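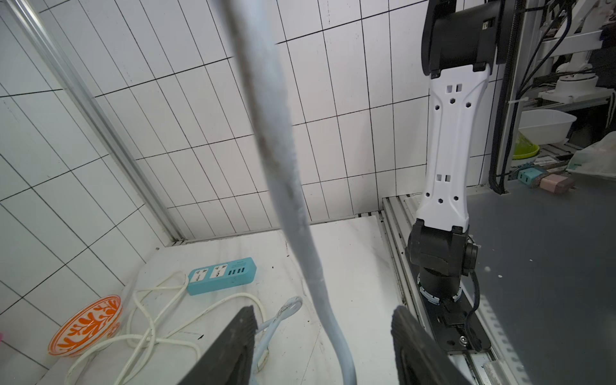 4. Rest Stops and Arrival Time on Long Family Drives

4.1 What parents planned

Before leaving home, each family filled in a one-page trip plan. It asked for the route, the hour they meant to set off, where they thought they would stop, and when they expected to reach their lodging. We received 564 usable plans. Another 27 were set aside because the youngest child on the trip was older than six, and the study covers younger children only.

Most parents planned fewer stops than they made. The usual plan for the drive from Caltwood to the lake cabins at Tutitz had one stop, for lunch, at the service area outside Utley. Parents who had driven the route before were more likely to write in a second stop, often at the picnic ground on the far side of the pass. Very few wrote in a third, even when they were traveling with a baby who was still being fed every few hours.

Set-off times fell into two groups. One group left early, before breakfast, and meant for the children to sleep through the first part of the drive. The other waited until after the midday meal and counted on the afternoon nap. A small number left in the evening. We report evening departures separately in Section 5, as these families were mainly trying to avoid traffic and answered several of the questions differently.

4.2 What happened on the road

After the trip, parents marked their real stops on the same sheet. In 31 percent of trips the first stop came within an hour of leaving home. The reasons given were mostly small ones: a toilet, a dropped toy, a child who felt sick on the bends. These early stops were short, and parents did not seem to mind them much. Stops late in the day were longer and were described in stronger terms.

We held follow-up interviews with 99 of the families. Rocío Ayala carried out the interviews in Caltwood and Jhair Ríos did those at Tutitz, usually at the cabins on the second day of the stay. Parents were asked to talk through the drive in order. Many of them began instead with the last part of it, between Utley and the cabins, where there is no good place to pull over.

"We passed the picnic ground because both of them were asleep," one mother told us. "Then they woke up and there was nothing for miles."

Several other parents told us the same thing about the same stretch of road. A sleeping child was the most common reason for skipping a planned stop. Some parents said they would do it again, and others now wake the children for a short walk.

Families who left early tended to arrive before the cabins were ready, and then had to fill the time until check-in with tired children. Those who left after lunch got their keys at once but ate supper late. Parents in both groups said that arrival was the hardest hour of the day. Having some food already packed for that evening was mentioned often, and by early and late leavers alike.

4.3 Limits of the sheet

The trip plan had no space for stops made at the side of the road, and some parents counted these while others did not. Feeding in a parked car caused the same trouble. For the November round we added a line for "any other stop, however short," following a form used earlier in the Rajput survey of coach travelers. The answers from that round are not pooled with the rest.

Figure 4. Rectangular white wall tiles with thin dark grout lines; a pale cable hangs in front.

Related articles
Packing lists and what families leave behind
Who sits where: seating choices in cars with three children
Self-catering cabins and the first evening meal
Motion sickness in children under six on mountain roads
Grandparents as second drivers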